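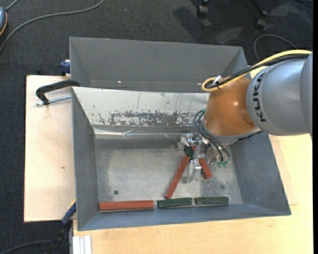
May, bench notes, Plarirow bin-pick kit (trial licence, Driltwood supplied the bundle). Second session on the demo software, this time with our own parts. Kit wants a matte bin and ours is bare metal, scuffed all over the floor and scraped to bits on the back panel, so expected grief and got some. Shiny tape along the back seam is the worst of it, reads as an edge every time the lamps are on. Red blocks segment fine. Dark green ones less so, esp. the two end to end along the front wall, it keeps wanting to merge them into one long part. Tried Dritico's older mask preset, no better.

Numbers: 186 attempts logged, 101 clean picks. Not great. Brochure talks about cluttered bins as if that's the easy case.

Misses mostly close to walls. Planner is very shy there, backs off and re-scans, then times out. Clearance default is 2 mm in the manual but the config file says somthing else, need to ask support which one wins.

Setup side is good, credit where due. Calibration wizard took me through without swearing, colour coding on the status page is clear, export to CSV just works. Licence dongle is a pain.

To do
- cover the tape w/ something dull, re-run 100 picks same lighting
- check clamps on bin before starting, every time pls
- re-teach home pose so the hoses have more slack at full reach
- get the Dumitrescu quote for comparision before trial runs out

Leaving the cell powered down, log is on the shared drive under plarirow_trial.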